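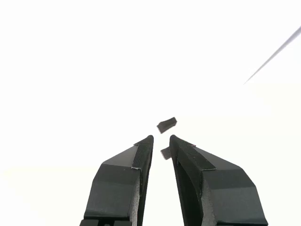
Review: the Clakley two-finger kit and the Cladmont grasping method

Malou Bech, July 2018

Clakley sells this kit as a ready-made way to try the Cladmont method, in which a gripper learns to pick up small parts from a camera mounted at the wrist and nothing else. There is no force sensing and no model of the part. I had the kit on my bench for 18 days and ran it on an arm we already owned.

What you get

A pair of black fingers with pad strips, the mounting hardware, the wrist camera bracket and a licence for the software. The fingers are faceted, with a slightly grainy finish, and they lean in towards each other so the rounded tips come close together. That shape matters for the method. The camera looks down past both fingers, and the tips stay in view as they close, so the software always has something to measure the part against.

Setting up took an afternoon. The printed guide is good on the mechanical side and thin on the software. I had to write to Clakley to find out where the calibration file should go, and got a clear answer from Preben Arnardóttir the next morning.

How the method works

You guide the arm by hand through a number of grasps. The software stores the camera view at each step along with the movement you made. It then trains a small network to suggest the next movement from the view alone. The guide asks for 6 demonstrations per part. I found that too few for anything thin and went up to 8, after which the approach was noticeably steadier.

The authors' main claim is that a bright, plain background during training helps the network attend to the part and the fingertips. I tested this by training once over a white sheet with the lamps turned up, and once over the bare bench. The white sheet version did better on the bench too, which I had not expected. My guess is that the bench version had learned to use the scratches as landmarks.

Where it struggles

Dark parts are the weak spot. Against a washed-out background the edges of a small grey block go soft, and when the block is near black fingers the software can lose track of which is which. Two dark pieces close together are worse. It would sometimes go for the lower one and catch the upper one on the way. Paler parts gave me far less trouble.

Cables are the other nuisance. Anything thin that wanders into a corner of the view should be clipped back before you record, or it becomes part of what the network learns.

Compared with the Bjarnason kit

I used the Bjarnason kit in February for a similar job. Its fingers are easier to swap and its software is better explained, but it needs a measured model of every part. If your parts change often, the Clakley kit will save you that work. If you handle the same few parts all year, I would stay with Bjarnason.

Cetex supplied ours, and replacement pads are listed separately. The pads sold with the kit were still gripping well when I packed it away.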